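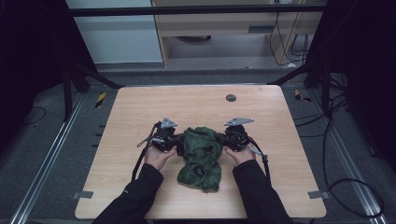 WIRNVILLE, March - Progress report to the Osagie Fund on the Home Burglary Repeat Prevention project, second reporting period

Dear Ratree,

It has been a really good few months and I have a lot to tell you, so this runs longer than the last one. The budget sheet is attached separately, and the spending lines are in the same order as in the grant agreement.

Where we are

We said in the application that we would visit every household in Wirnville that reported a burglary or attempted burglary, and do it fast, while the back door was still the thing everybody in the house was thinking about. In the first period we were too slow. The police report would reach us after a week or more, and by then some people had already paid for a bad repair, or had stopped picking up calls from numbers they didn't know (who can blame them).

That has changed completely! The records desk now sends us the addresses of people who have agreed to be contacted every morning before 9 a.m., and Kittipong Ruangrit calls them the same day. Most visits now happen within two days of the report. We have visited 344 homes since the project began, and the bulk of those were in this period.

A visit takes about an hour. One of our two fitters looks at doors, windows, side gates and outside lights, then fixes what can be fixed on the spot. Usually that means a new cylinder in the back door, longer screws in the strike plate, and a pin or bar for the sliding door. Anything bigger goes on a list. Dustetti has supplied the hardware at the price agreed in the original quote, and when we ran short of strike plates they got us a box the next morning.

Repeat break-ins

This is the number you asked about on our last call, so I'll go straight to it. Of the homes we have visited, 38 had been broken into at least once before in the previous year. Those are the households we most wanted to reach. Two of them have reported another attempt since our visit. In one, somebody tried the back door and left it scratched and bent but shut. In the other, the way in was a bathroom window that we had put on the list for a new latch and hadn't got back to. That second one bothered all of us, and ground-floor windows now get a temporary lock at the first visit, even if a permanent one is coming.

I want to be careful with this. We don't have a full year of data yet, and burglaries in Wirnville go up and down with the season anyway. Shu-fen Kan, who is doing the evaluation, would like to compare our homes with similar ones reported in the year before the project started, and she has the older records now. She expects to have a first table for the next report. Until then I'd ask that the figures in this section not be quoted outside the fund.

Jikby

Jikby was the part of the plan I was most nervous about. It's mostly rental housing, and a tenant can't change a lock without the landlord's say-so, so our first few visits ended with us admiring a terrible door and going home. Enda Ó Briain spent much of the winter writing to property managers and got a one-page standing permission out of nearly all of the larger ones. It lets our fitters replace like with like, hand over one set of keys to the manager, and send the old parts back. It is such a dull piece of paper and it has made an enormous difference.

One large owner has still not signed. Their concern is the common entrance doors, where they want their own contractor to do any work. We think that's fair enough and have offered to leave the entrances out and do apartment doors only. Enda is meeting them again next month.

We also learned a good deal about package rooms. Several of the Jikby reports turned out, once you read the officer's notes, to be thefts from a shared ground-floor room with a door that doesn't latch. That's outside the grant as written. I'd love to talk to you about whether a small part of the unspent travel line could go to door closers, which are cheap and quick to fit.

Leaflets and talks

The leaflet went out with the water bill to more than 1,635 addresses. We rewrote it after the first print run, because people told us the old one read like a warning. The new version has the phone number at the top, what to do in the first hour after you find a break-in (step outside, call, don't tidy up), and how to ask for a visit. Calls went up noticeably in the two weeks after it landed, and a fair number came from people who hadn't been burgled and just wanted to check a door. We don't have the fitter hours for that, so Kittipong talks them through it by phone with a checklist. He is very patient about screw lengths.

Decha Boonyarit has given evening talks at the library and the clinic. The one at the clinic was packed. The most useful question of the night was how to describe stolen things to an officer when you have no photos or serial numbers, and Decha has since added a section on making a home inventory. People take the blank sheets away in handfuls.

What has gone less well

The translated versions of the leaflet are late. The first translation was stiff and in places wrong, and we chose to have it redone. It should be ready for the spring mailing.

The van was off the road for nine working days with a gearbox fault. We borrowed one, but it had no racking, and visits ran over. The repair cost is in the budget sheet under vehicle.

The feedback forms are too long. Fewer than half come back, and the ones that do tend to skip the second page. Shu-fen is cutting them to a single side.

Next period

Finish the list of bigger jobs, starting with ground-floor windows. Get the remaining Jikby permission, or agree with you how we report those homes if we can't. Send out the translated leaflets. Begin the six-month follow-up calls, which Kittipong has already put in the calendar.

You had asked about coming along on a visit. Yes, please do! Mornings are best, and we would need to ask the household the day before. Let me know which weeks suit you, and whether you'd like to see Jikby or the older streets by the river, where the doors are a different kind of problem altogether.

With thanks from all of us,

Project lead, Home Burglary Repeat Prevention, Wirnville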